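## 4. Milling whole grain

Applies to the Vuvport countertop grain mill, with the standard burr set.

### 4.1 Before the first batch

1. Place the mill on a flat, dry surface. Leave the rear vent clear.
2. Turn the burr dial fully counterclockwise to COARSE.
3. Seat the flour bin until the catch clicks. The motor will not start if the bin is loose.
4. Pour 100 g of dry white rice into the hopper and run it through. Discard the result.
5. Brush out the chute.

**Note:** The first rice batch may come out gray. Repeat step 4 until the flour is white.

### 4.2 Setting the grind

Start the motor before moving the dial toward FINE. Turn it slowly until the burrs begin to tick against each other, then back off two marks. This is the finest usable setting for your mill. Write it down, as it differs slightly from unit to unit.

Hard wheat, rye and spelt can be milled at any setting. Set the dial to the midpoint or coarser for dry corn and chickpeas.
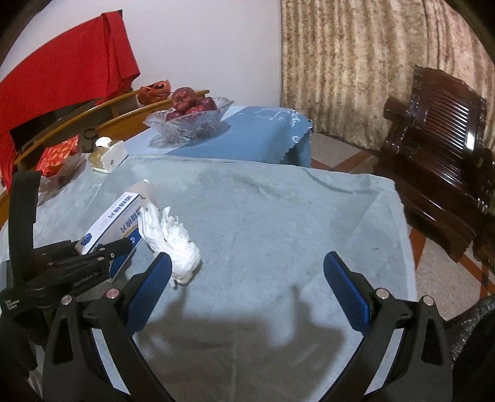

Oats and other soft grains carry more oil and can coat the burrs at fine settings. If output slows, open the dial by three marks and run a handful of rice to clear them.

**CAUTION:** Do not turn the dial toward FINE with the motor stopped and grain in the hopper. Trapped kernels can chip the burrs.

### 4.3 Running a batch

1. Check the grain for stones and stalks.
2. Start the motor, then add grain. Maximum hopper load is 1,110 g.
3. Keep the hopper lid on while milling.
4. When the sound rises in pitch, the hopper is empty. Wait five seconds and switch off.
5. Let the flour settle for one minute before removing the bin.

**Note:** Flour leaves the mill warm. Let it cool uncovered before closing it in a jar.

**CAUTION:** Do not mill damp grain, popcorn, flax, sesame or nuts. Paste in the burr chamber is not covered by the Ullmont warranty.

### 4.4 Rest periods

After 31 minutes of continuous use, switch off and let the motor cool for the same length of time. If the thermal cutout trips, unplug the mill, empty the hopper and wait one hour before restarting.

Replace the burr set after 2,000 hours of milling. See section 7 for part numbers.

*Text: Nasrin Akbari. Revised 3 August 2023.*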